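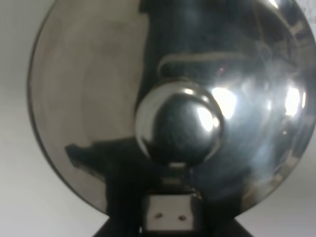

Kamonchanok Nilsuwan asked me last week how anybody gets their salt down without hating dinner, so I said I'd write up what I did.

Threads > Food > Home cooking
Latest Popular Saved Search Log in

Jan 26, 2024

1/ My doctor in Stanton wanted me to cut back on sodium. I had no idea how much I was eating. I wrote everything down in the Trunness app for three days and my average came out to nearly 4,000 mg.

2/ I don't even use the salt shaker much. It was bread, cheese, lunch meat and canned soup. The soup was the worst. I was having a can of Furnanine chicken and rice most days at work, and I ate the whole can. The label counts that as two servings.

3/ First thing I changed was the soup. I make a pot on my day off and freeze it in single portions. Onion, carrots, celery, chicken thighs, rice cooked separately so it doesn't go to mush. No salt in the pot. I put a small pinch in my bowl when I eat it.

4/ It tasted like nothing for the first week. I'm not going to pretend it didn't. Lemon juice helped more than any herb did. 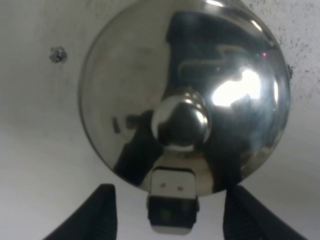
Evaristo Valdovinos says vinegar works better than lemon and costs less. I tried cider vinegar on his advice and he's right about beans. I still like lemon for chicken.

5/ Beans. I used to buy canned. Dried ones from Dai are cheap and there's no salt in them. Soak overnight, change the water, simmer with the lid tipped a little. If you have to use canned, get the no salt added kind or drain and rinse them well.

6/ Bread is harder. I looked at every loaf in the store and they were all close to the same. I went down to one slice with lunch and switched to plain oatmeal in the morning. 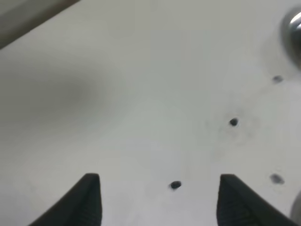

7/ Cheese. I quit buying sliced and went to Swiss, which has a lot less than American. I grate it so a little goes further.

8/ Spice blends. Read the label. My taco seasoning had salt listed first. I mix my own now with chili powder, cumin, garlic powder (not garlic salt) and oregano. All the jars together cost me $18 and they're still mostly full.
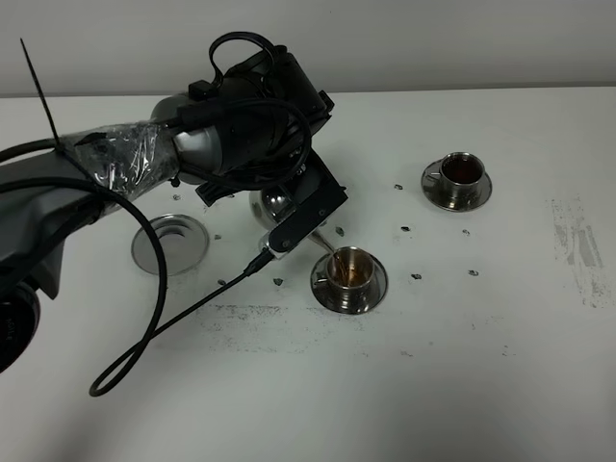
9/ Eating out is where I still blow it. I ask for sauce on the side and skip the fries. Pizza I just have once in a while and don't log.

10/ After 15 days I did another full day in the app and got 1,987 mg. Blood pressure recheck is next month. I'll post the numbers under this one.

11/ My mother still thinks the soup needs salt. She brings her own.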